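News > Press > Releases

STAMPORT OPENS PLAY KITCHEN LENDING SHELF, 15 SETS TO START

Last updated 20 June 2021

For immediate use. Stamport, the toy lending library on Oksanen Street, is adding play kitchens to its shelves. Fifteen full sets ready now. Members can borrow one set at a time, keep it for up to 2 weeks, bring it back complete.

Play food has been the most asked-for item on the members' wish list for a while now. 681 families on the books, 530 of them with a child under school age. Up to now all we had was a mixed tub of odds and ends, and it went out the door the minute it came in.

"Parents wanted a proper set, not a bag of bits," said Ivan Hrynyshyn, who runs the lending desk. "Something to cook in, something to cook, something to put it on. So thats what we put together."
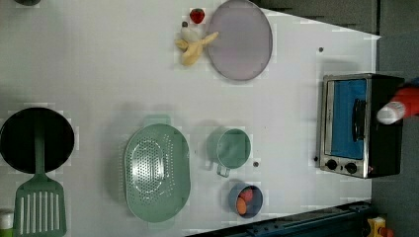
Sets are sorted by kind of play. The Grula set is the cooking one and goes out with a pan, a slotted spatula, a plate and play food. Also the toaster oven, for kids who have moved past stirring and want to bake. Smaller children's set (Sondum) has fewer pieces and nothing with a door. Both come in a lidded crate with a contents sheet taped inside the lid.

Please check the sheet at pickup AND at return. Missing pieces can be handed in later at the desk, no fee the first time. Lost strawberries especially.
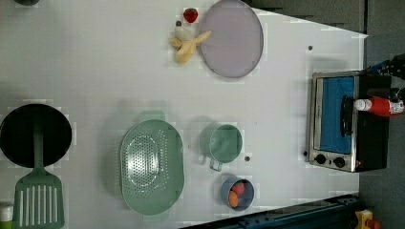
Pan, spatula, colander, cup and bowl, with the plate and banana further up the table.

Vaughn Pruitt put the sets together over the spring and picked the colors. Soft greens mostly. "I wanted things you could leave out in the living room," Pruitt said. "Kids go straight for the colander anyway. They put everything in it, then tip it all in the pan."

Cleaning: every piece gets wiped down between loans and the crate stays on the back shelf overnight before it goes out agian. Families are asked to wipe pieces with a damp cloth before return. No dishwasher please, not even the plate.

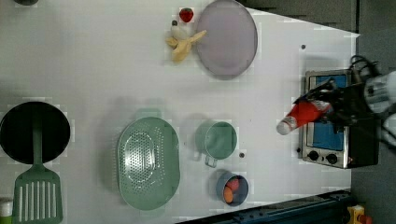

Booking is at the desk or by phone, first come first served. No holds over the summer. From September a waiting list will open for both sets, and more sets may follow depending on how these ones hold up. Donations of play food welcome, clean and unbroken, nothing smaller than an egg cup.

Membership is needed to borrow. New members can sign up on the spot, bring proof of address.

Press contact: Ivan Hrynyshyn, lending desk, Stamport. Interviews by arrangement, mornings best.

15 shares | 2 comments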